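Vestetti Brings Back the Flat Sheet, With Apologies to the Duvet

LINDSAY, July. Vestetti, the bed linen maker that has spent much of its life being mistaken for a restaurant, said it will return the flat sheet to its full range this fall. The company dropped the item four years ago after its own market research concluded that sleepers under 40 did not know what it was for.

"We were told it was the necktie of the bedroom," said Styliani Balaskas, managing director. "So we stopped making it, and then we got 198 letters. Paper letters, with stamps. A few of them were quite rude."

The new line is called Prondum and will be sold in three sizes, with a fourth to follow once the mill in Kustham agrees on what "extra deep" means. Prondum is a cotton weave, washed before sewing so that most of the shrinking happens on company time. It comes in plain white, oatmeal, and a blue that was argued over from January until the end of May and looks very much like last year's blue.

Each flat sheet has a small stitched tab at the foot end reading THIS WAY DOWN. Testers asked for it. Vestetti had proposed a more elegant solution involving hem width, which every tester ignored.

Periklis Karagiannis, head of product, spent the spring visiting customers at home to watch them make their beds, an experience he describes as humbling for both sides. "People have strong views on hospital corners," he said. "Very few of them can do one. I include myself, and I have been in sheets for a long time."

His notes led to a change in the fitted sheet as well. The elastic now runs all the way around, and the long side is marked, ending the tradition of putting it on sideways, taking it off, and putting it on sideways again.

Flat sheets start at $70. Pillowcases are sold in pairs, and the company will again sell a single pillowcase to anyone who writes in and explains.

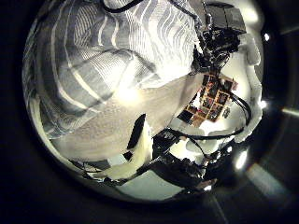
Vestetti Trade News, Issue 4

Stores that carried the old flat sheet may exchange leftover stock for Prondum at cost until the end of September. Packs should be unopened. Packs that have been opened, slept in and folded back along the original creases will be recognized, as they were last time.

The Lindsay showroom will hold a preview for buyers and press from 10 a.m. to 3 p.m. Coffee will be served well away from the white.

"We would like to thank the duvet for its service," Balaskas said. "We still sell a great many of them, and I would ask you to print that part too."

Press contact: Vestetti Trade Office, Lindsay. Fabric swatches are sent on request and do not need to be returned.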